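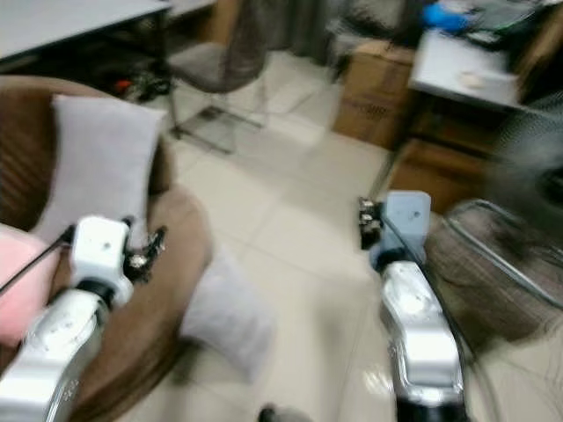 Pale office tile, pink cushion.

Prondine Tile Floor Soap, Concentrate
Wiren Floor Care, Tastivport
Item: Prondine, unscented
In stock, ships from our shop

I make floor soap. I never planned on it, but I spent years mopping other people's tile for a living and got so tired of sticky floors that I started mixing my own in the back of the shop, and customers kept asking to take some home (often in an old juice jug, please don't do that). So now it comes in a proper bottle with a proper label and you can buy it from this page!

Prondine is a low-suds soap for glazed ceramic and porcelain tile. It's made for floors you mop a lot: offices, entryways, kitchens, hallways, the bathroom the kids use. If your tile is a light color you already know the trouble. It looks great for a day and then there's a gray haze on it, and you mop again, and the haze gets worse. Most of the time that haze is old cleaner. People pour in too much, it dries on the floor, and then every shoe that walks by leaves a mark in it. I did the same thing for years, so no judgment from me.

How much to use

2 capfuls to a standard bucket of warm water. I know it looks like nothing. There won't be a big head of foam and your hands will tell you to add more, but please try it my way first! For a really greasy kitchen floor you can go up a little, and then do a plain water rinse afterward.

The first couple of times you mop, your water may turn an ugly color, even on a floor you cleaned last night. Dump it, refill, keep going. I usually do a hallway in sections and change the water between them, working backward toward the door so I don't trap myself by the copier (I have done this, in socks).

About mops

Use whatever you have, as long as it's clean. I like a flat microfiber mop with a washable pad. The Nseir pads we carry fit most flat mop heads with hook-and-loop backing, and they go in the wash with everything else, no fabric softener. String mops work too, they just need a good hard wring. Too wet is the most common problem I see after too much soap, especially where the grout sits low and the water pools in it.

Grout

I get more mail about grout than everything else put together. Prondine will lift everyday dirt out of grout if you give it a few minutes and a nylon brush. It won't bleach it and it won't fix grout that has been stained with coffee or rust. It also isn't a sealer. If your grout drinks up a drop of water right away, it probably needs sealing, and you should do that on a clean, fully dry floor with a product meant for the job. We don't sell one at the moment. I've tried a few and haven't found one I'd want my name next to.

Where not to use it

Skip it on marble, limestone and any other natural stone, on waxed floors, and on unfinished wood. Vinyl is fine. Laminate I'd rather you didn't, mostly on account of the bucket of water. Unglazed terra cotta is a maybe, so test a corner behind the door and let it dry completely before you decide.

Don't mix it with bleach or any other cleaner. Keep it away from kids and pets, and keep it in its own bottle.

Sizes and prices

Small bottle, $6
Large bottle, $11
Nseir microfiber pads, pack of 2, priced at checkout

The large bottle is the better buy if you mop an office or a shop. The cap is the same on both sizes so the directions don't change.

What's new

We changed the cap in April. The old one had a snap lid that cracked in the cold and leaked all over a few people's mail, and I'm sorry about that. The new one screws down and has a ridge inside for a fill line. The soap itself is the same recipe. If you still have an old cap and it's leaking, write to me and I'll mail you a new one, no need to send anything back.

Shipping and pickup

Orders go out from Tastivport most mornings. Local folks can choose pickup at checkout and come by the counter. Bring back your empty large bottle when you do and I'll refill it for less than a new one, as long as it's rinsed and still has its label.

If you don't like it, tell me what kind of floor you have and how you mixed it. Sometimes we can sort it out with a rinse, and if we can't I'll refund you.

Page updated 01/08/2022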